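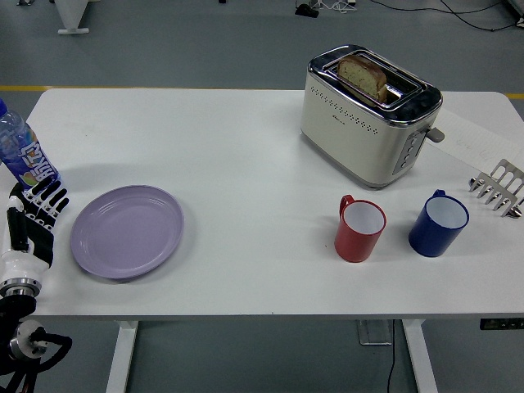
Chun-hung Au asked after the last session why we plan a breakfast station around the toaster when the kettle draws more power and takes longer. The kettle can stand almost anywhere. The toaster can't – it needs open air above the slots, and it has a lever on one face that has to stay reachable. Place it first and fit the rest around it.

Unit 4. Small appliances on a shared table

Surface. A height-adjustable table works well for this unit. Set the height before anything goes on it and leave it there for the rest of the exercise. Keep the controls at the front edge clear. If the table has to be moved or raised, unplug the toaster first.

Position. Turn the toaster so the lever faces the hand that will use it. Setting it at a slight angle is fine. Leave 20 inches open above it. Paper stays away from the toaster: recipe cards, order slips and the station sheet go on the wall or on a clipboard. In the Onden layout from Unit 2 the sheet was on the table, and we marked that down.

Bread. A slice that stands above the slots is acceptable if it doesn't lean against the metal. Tall loaves should be trimmed or turned on their side. Metal utensils do not go in the slots at any time. If a slice is stuck, unplug, wait, and lift it out with wooden tongs.

Plates and mugs. Plates go on one side, mugs on the other, with the toaster behind them. No one should have to reach over a hot top to get a mug.

Crumbs. Empty the tray after every 22 slices, or at the end of the session if you made fewer.

For next time
Draw your own station from above, to scale. Mark the outlet, the lever side and the path of the cord. Add a paragraph of no more than 500 words on what you would move if a second person worked at the same table. Read the Caruso chapter on cords before you start.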